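Review: Plakix, a handheld-gripper kit and training recipe for teaching robots household chores

Posted 13 Jan 2024
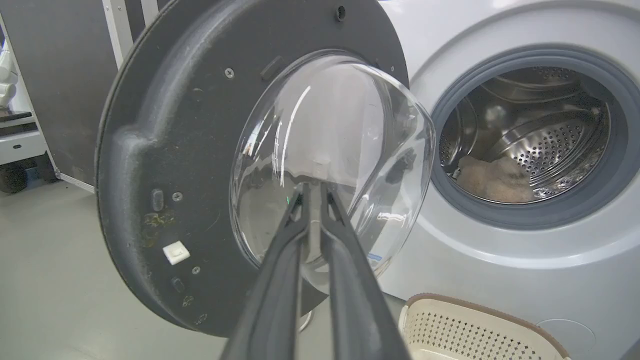 What you get

Plakix is two things under one name. There's a paper describing a method for learning household manipulation from a wrist view alone, and there's a kit (two-finger gripper, wrist camera mount, printed calibration card, code) so that other people can try it. I've been using both since September, mostly on doors and lids, and I like it so much that I've been boring my colleagues with it at lunch. So I'm writing it all down in one place.

The method in plain words

Most of the imitation learning I've run takes a camera picture, predicts the next short stretch of arm motion, executes it, and looks again. That works fine for picking up blocks. It gets shaky with anything on a hinge, where the path of the hand is set by the object and a small error in the arc turns into a big sideways force at the fingers.

The Plakix idea is to have the policy guess the constraint along with the motion. For every step it outputs a short path plus a "give" direction, meaning the direction in which the arm should be soft and let the object lead. Training that second output needs no extra labels. The code works it out from the recorded demonstrations by looking at how the hand moved over the next second or so and marking the directions it never went. It's such a simple trick! I read that section twice looking for the catch.

The other half of the recipe is the wrist view. There is no overhead camera and no map of the room. The authors argue that close contact details (the edge being pinched, the angle of the fingers against it) matter more than seeing the whole appliance, and after a few months I mostly agree with them.

Setting it up

The mount fit our arm with one adapter plate, and calibration took an afternoon. The instructions are good up to the point where you set the softness limits, and then they get thin. I ended up reading the source to find out that the limits are per joint and not per axis at the wrist. If you buy the kit, check that before your first run. Ours pushed much harder than I wanted until I fixed it.

The fingers are long and narrow, and they suit rims and edges very well. They're less happy on round knobs. I swapped in a pair of Rukska fingertips for the knob tests and they held better, though you then have to recollect your demonstrations, as the policy has learned what its own fingers look like.

What I tested

I collected 40 demonstrations on a front-loading washer, opening and closing the door from different starting positions, and trained overnight on a single card. Then I ran 172 trials across the washer, a Brilleck cabinet with a stiff hinge, and a toaster oven that had been sitting in our storage room. For comparison I trained the same network with the give output switched off, on exactly the same data.

The washer is where the method shines. A door with a bulging glass window is a nasty target: it's clear, it's curved, and it throws bright streaks back at the camera. You can pinch the rim at the lower edge of the glass, but then the fingers have to follow the door around without twisting against it. With give switched on, the arm swings along so smoothly that visitors ask if someone is driving it. With give switched off, it starts well and then fights the hinge, and I had to hit the stop button 15 times over the course of the testing. With it on, I never needed to.

The Brilleck cabinet surprised me. I added only 24 demonstrations for it, on top of the washer data, and the policy picked it up quickly. I would love to know how much of that comes from the shared training and how much from the cabinet just being easier to see. I didn't run the version trained from scratch, and I should.

The toaster oven was the weak spot. Its door drops down, the arc is short, and the policy often guessed the give direction correctly but too late, after the arm had already pulled straight back for a moment. The door still opened most of the time. It didn't look pretty.

What the paper says and what I saw

The paper claims that the method copes with changes in lighting. My experience was more mixed. Moving a lamp made no difference at all on the cabinet. On the washer glass, a strong reflection close to the fingertips sometimes made the policy pause before it committed to a grip. It recovered, but a pause like that would be annoying in daily use. More varied lighting in the demonstrations helped a bit.

I also wish the paper had reported forces. It gives success rates and nothing about how hard the arm pushed along the way, when the whole point of the method is being gentle! We logged wrist forces ourselves, and the plots are the best argument for the method that I have: low and fairly flat with give on, spiky with it off. That should have been a figure on page one.

How it compares

The closest thing I've used is Iglesias, which fits a hinge model from depth images first and then plans the whole motion. Iglesias is more precise on a plain cabinet door, and when it fails it tells you why. It has a hard time with glass, though, as our depth camera gets very little back from it. If your work is all flat wooden doors, stick with Iglesias. For a mix of appliances I'd pick Plakix every time.

Small complaints

The cable clip on the camera mount is too loose, so tape it. The logging tool writes one enormous file per session. The default control rate is set low, and raising it improved the closing motion on the washer right away.

Would I recommend it?

Yes, happily, to any lab that already has an arm and someone comfortable reading Python. Start with one door, collect your demonstrations slowly, and log the forces from day one. I'm trying drawers next, then a dishwasher rack, and I'll add the results to this page when I have them.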